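Coming in by the side door

It has been a long May, and I have owed this blog a post about work for most of it. Several of you wrote after my last one (the one about the soup, mainly, but there were questions about the job as well), so I made a big pot of tea this evening and sat down to do it properly. 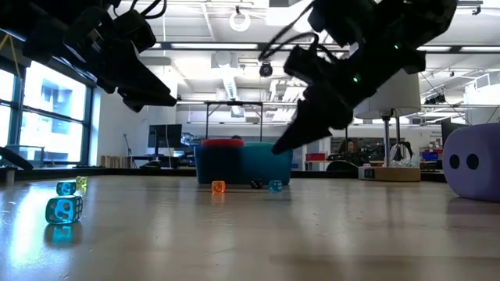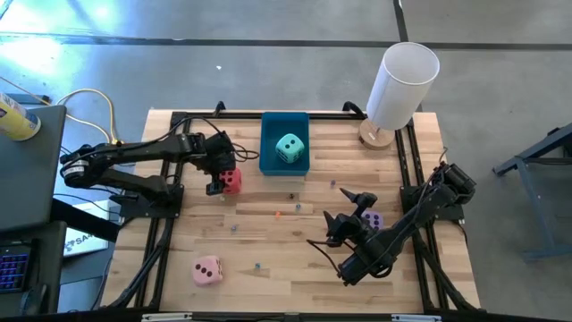
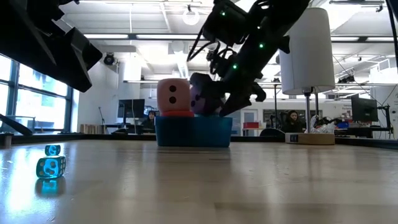 I have worked at Prudwood for 21 years, nearly all of them in order packing, and when Meinir Skyrme told us last fall that arms were coming to our benches, I went home and didn't sleep very well. We pack small goods for gift shops, and you get to know the feel of everything in your hands, and I suppose I thought that feel was the whole of what I had to offer. What I keep coming back to now is how much of the trouble is in small, ordinary things. Take big foam dice and a bin, like the teal one with the pink die and the purple die sticking up out of it. My grandson would have that done before I'd found my glasses! For an arm, the soft thing and the hard thing and the see-through thing are all separate lessons, and I have a lot more sympathy for whoever has to teach them than I did a year ago.

So, what has changed. We have 5 arms running on the packing side now, and they do the plain cartons, where everything is the same size and goes in the same way round. Kirsty Tomoana and I used to do those between us in the mornings, and my wrists don't miss them one bit. The mixed orders still come to people. Anything with ribbon comes to people. Candles come to people too, after a bad morning with the Vikiscombe order that I will not go into here, except to say the break room smelled of lavender for a week.

What I do miss is the talking. When you pack across a bench from someone you can chat the whole shift and never lose count, and Kirsty and I got through two of her house moves and my hip that way. Now she is down at the far end checking labels, and I spend half my day watching for a carton that has gone in crooked. It's easier on the body and harder on the head. I come home tired in a different place, if that makes sense.

Ketill Fogh, who was the most against it of any of us, has ended up the one they all call over when an arm stops. He won't admit he likes it, but he came in at six in the morning last week to try out an idea about the tape. Dagim Hailu went the other way. He tried the new job for a month, didn't care for it, and moved over to the loading side at Stulen, and I can't blame him. He told Meinir he wanted to lift things and go home, and she wrote him a lovely letter.

Nobody was let go, and I want to be fair and say so plainly. But two people retired and their places weren't filled, and roughly 40 of us share a lunch room that used to be packed to the door. I notice it most in winter, when there are fewer coats on the hooks.

The thing I asked for, and got, was an hour every other week when we can tell Meinir what is and isn't working. Abrehet Gidey takes the notes. So far we have had the beeping turned down and the stools raised, and I'm still working on getting Kirsty moved back up to my end.

Next time I'll write about the garden, I promise. The beans are up already and something is eating them.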